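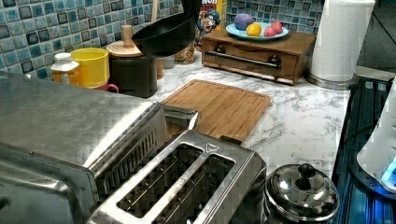 Two-slot toaster beside the toaster oven, same counter.

Re: [kitchens] Is it worth giving up the toaster?

> We've just had the Kulta leaflet through the door, and it says a
> toaster oven uses less power than a big oven and makes an ordinary
> toaster pointless. Saves 45 a year, they reckon. The Hosar one looks
> much the same for less money. Has anyone gone over and been glad?

I'd want to know what that 45 is measured against. If it means heating a full-size oven every day for one slice of toast, then yes, I dare say you'd save something. Who does that?

The leaflet also gives "up to 200 meals", with no word on what a meal is. A baked potato? Beans on toast? I wrote to Kulta in November to ask and got the same leaflet back, in an envelope this time.

As for Hosar being cheaper, check the guarantee before you get too pleased. Mine ran to 2 pages and most of it was things they won't pay for. Gunnlaugsson do a longer one, but you have to post the thing back at your own cost, and these are not light.

I don't say they're bad. Fish fingers come out well and it's handy for reheating a pie. I just don't believe a leaflet that has me throwing out something that works. What does your present toaster do wrong?

If you still want one, Flundard had last year's model at 74. I'd wait and see if it drops.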